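Plitano Trailer Text set, README

Transcripts and tags for film trailers. Put together by Silvana Trindade and Mirela Pacheco. Read this before you open the files, it saves us emails.

What's in it

1,000 trailers, one row each. Spoken lines, on-screen text, release type (teaser, official, final), language, and who is billed first. No video, no audio, no posters. If you want the trailers themselves go to the studios.

Main table is trailers.csv. Second table, billing.csv, has one row per billed name, joins on trailer_id. Notes on odd rows in notes.txt, worth a look.

Where the rows came from

Started with the Jukberg festival press list, then the Bitau distributor pages. Teixeira sent over their back catalog in June, which is most of the older romance and family titles. Everything typed by hand from the trailer as released. Auto captions were tried for a week and dropped, song lyrics came out as dialog.

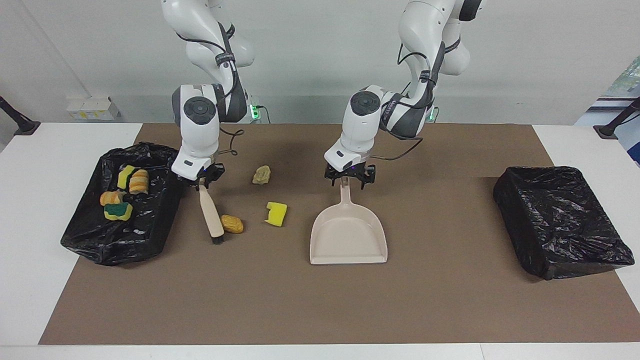

Are song lyrics counted as spoken lines?
Lyrics go in their own column, lyrics_text. If a character sings on screen the row is also flagged sung_onscreen = 1, and the spoken column stays blank for that stretch.

Columns people ask for

trailer_id: ours, means nothing outside this set
title_shown: the title as spelled in the trailer, even when the film was renamed later
type: teaser / official / final / other
lang_main: language with the most spoken lines
first_billed: first name on screen. Blank if no names
debut_claim: 1 if the trailer says "introducing" or similar. We did not check wether it really was a debut
tone: romance, comedy, action, horror, drama, mixed

Tagging

Tone was tagged twice, once by each of us. 46 rows where we couldn't agree, those are "mixed" and listed in notes.txt. Do not read "mixed" as a genre.

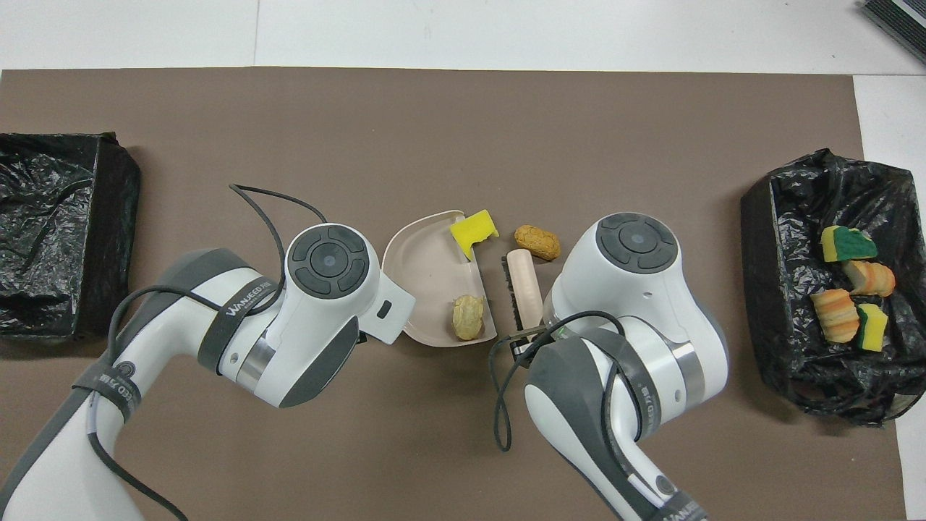
Fig. 2. Paper-covered table with a pink tray, a sponge inside.

Splits

200 rows held out for testing, rest is training. Split by film, so a teaser and the final trailer for the same film always land on the same side. Please keep it that way if you reshuffle. The first version didn't and the scores looked great for no good reason.

Known problems

- 4 trailers have two titles on screen. We kept the first one.
- Names are spelled as shown, so the same actor can turn up under two spellings. Merge table is planned, not started.
- Horror is thin. Bitau hardly carries any.
- Dubbed trailers have the dub language only, original is not recorded.
- Some line breaks in onscreen_text are doubled. Harmless but anoying, strip them on load.

Not for

Guessing box office. Ranking actors. Billing order in a trailer is a contract thing and says little about who has the bigger part.

Using it

Research and teaching fine. Credit Plitano and link back. For anything commercial write to Mirela first. The lines belong to whoever made the films, we only typed them up.

Fixes

Send trailer_id, column, and what it should say. One fix per line please. Silvana goes through them on Friday. New titles: hold off until the merge table is done.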